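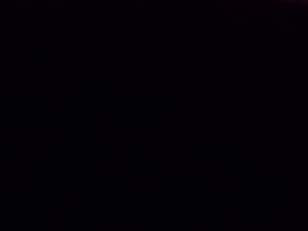
Ticket 763
Subject: Lights in Room 203 drop out completely, and come back a slightly different color
Product: Trukon room controller with Seso ceiling sensor, Kumine LED panels
Site: Prydderch building, second floor
Opened by: Jin-sol Hwang
Status: Solved

Jin-sol Hwang wrote:

Hello, and thank you in advance to whoever picks this one up. I'm going to give you more than you need, so please skim.

We have your controller in Room 203, together with one Seso sensor in the ceiling and six Kumine panels. It went in over the winter and for the first couple of months I had no complaints at all. I even told the people down the hall to get one! Since the start of April, though, the lights have been going out while the room is in use. They don't dim and they don't give any warning. Everything goes at once, and you are left standing there trying to remember where you put things down. And when I say dark I mean you can just barely guess at the outline of the furniture, and only after your eyes have had a minute.

If you walk to the door and wave, the lights come back. If you stay where you are, deep in the room, you can wave as long as you like and nothing happens. I have done a lot of waving this month.

What I have tried so far:

Turned the controller off at the wall for a full minute and back on. It behaved for an afternoon and then went right back to its old ways.

Wiped the sensor with a dry cloth. It was dusty, I'll admit, but cleaning it made no difference.

Changed the hold time from 5 minutes to 20 in the settings screen. The lights now go out after 20 minutes and not 5, which at least tells me the setting is being listened to.

Checked that the panels themselves are fine. With the controller set to manual they stay on all day long without a flicker.

The second problem may be nothing. When the lights come back, the room looks different to me. Warmer, I suppose, or pinker. I thought it was my eyes adjusting, but it is still there half an hour later, so I don't think that's it. All six panels are supposed to be set to 4000.

I'm in most days from 8 in the morning and happy to climb a ladder if somebody tells me what to look for at the top of it.

Support wrote:

Hi Jin-sol, thanks for the thorough write-up, and please don't apologize for it. It saves us three rounds of questions.

The first half sounds like sensor coverage. Could you let us know whether anything tall has been moved or added in the room since the winter? Shelving, partitions, a cabinet, anything that comes up near the ceiling. The Seso needs a clear line to the person it is supposed to notice, and it is better at seeing someone walk across its view than someone standing and working with their hands.

For the second half, please open the panel list in the controller, write down the color value shown for each panel, and then do it again after the next dropout. A note on how the light falls on something plain and pale would also be useful. Colored surfaces will fool you.

Jin-sol Hwang wrote:

Well, you have caught us. Yes, something tall was moved. We turned one of the big shelving units ninety degrees at the end of March so that two people could get past each other without a negotiation, and I didn't connect it with the lights for one second. From the top of the ladder I can see it plainly enough: the side of that unit now stands between the sensor and the whole back part of the room, and the only stretch with a good clear view is the bit by the door. Exactly where the waving works.

I would rather not turn the shelves back if there is any other way. Everyone loves the wider aisle, and I would be very unpopular.

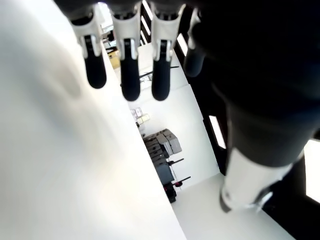

Color is the part I can't explain with furniture. I took the panel list down at 9:15, lights on since I came in, and all six said 4000. We had a dropout at 10:40, I went to the door and did my wave, and the list still said 4000 for every one of them. So according to the controller nothing has changed. You asked for something plain and pale, and the big white surface on the left is the best I can offer you. It's smooth and the light on it is nice and even, with only a little faint gray shading, so I have no quarrel with the brightness. But look toward the lower portion and there is a slightly warm, pinkish tint. It's subtle, and I went back and forth over whether to bother you with it, but we compare paper samples in here and a small shift is enough to start an argument.

Support wrote:

Not a bother at all. A faint tint on one area of a white surface can come from a lot of places, including something colored nearby bouncing light onto it, so we wouldn't call it proof by itself. Still, your before and after notes are interesting. The list shows what the controller asked each panel for, and it doesn't ask the panel to confirm. After a dropout, a panel that missed the message can wake up at its own stored default, and on the Kumine panels the stored default is 3000. One of those in a room of 4000s would give you more or less what you describe: plenty of light, a bit warm in one part.

Could you try these, in this order?

1. Set the controller to manual, all panels on.
2. From the panel list, use Identify on each one. The panel should blink twice.
3. If one doesn't blink, note its number and leave it on.
4. Switch off all the others and look at what color you are left with.

For the coverage problem, the shelves can stay put. You can either move the sensor to the middle of the aisle or add a second one at the back and pair the two. We would lean toward the second sensor in a room where people stand still to work.

Jin-sol Hwang wrote:

You were right, and I am a little bit delighted, I have to say. Panels 1 through 4 blinked, panel 6 blinked, and panel 5 just sat there glowing at me. I switched off the rest and it was like standing in somebody's living room in the evening. Very cozy, completely wrong for the job.

I took the cover off panel 5 (power off first, I promise) and the small plug for the control cable was only halfway in. It may have been like that from the day it was installed, I really couldn't tell you. I pushed it home until it clicked, put the cover back, ran Identify again, and got my two blinks. Then I pressed Send to all and watched it go from warm to neutral along with its neighbors.

For the sensor I've taken your advice and ordered a second Seso for the back. In the meantime the room is on manual, with a note taped beside the switch asking the last person out to turn everything off. They have managed it twice out of four evenings so far, so I'm looking forward to the delivery.

One question while I have you. Is it possible to make the lights dim for half a minute before they cut out? I think people would mind much less if they got a chance to put down whatever they were holding.

Support wrote:

Glad panel 5 has rejoined the group! Yes, there is a warning dim. Go to Settings, then Hold time, then Advanced, and switch on Fade before off. Thirty seconds is the shortest choice and five minutes is the longest. It is off by default on controllers of your age. While you're in there, open the Kumine panel page and change the stored default from 3000 to 4000 on all six, so that a missed message won't change the color of the room.

When the second sensor arrives, pair it with the first under Sensors, Add to group, and choose Either sensor keeps lights on. The other option, Both sensors, will put you back where you started.

Jin-sol Hwang wrote:

Second sensor is up, as of this afternoon. It took me longer to find the right screwdriver than to mount the thing. Paired as you said, with Either sensor, and I then stood at the very back of 203 behind the turned shelves with my laptop for 45 minutes, moving nothing but my fingers and my coffee cup. The lights stayed on the whole time.

Fade before off is set to one minute. I tested it by leaving and peeking back in through the door glass, and it went down gently and then out. Stored defaults are changed on all six panels. I've checked the paper samples against the ones from the winter, and we are all in agreement again.

The note by the switch has come down and the room is back on automatic. You can close this one, with my thanks. I'll be putting the same fade setting on the controller in the room next door tomorrow morning, so if you see my name pop up again, that will be why.

Ticket closed by support.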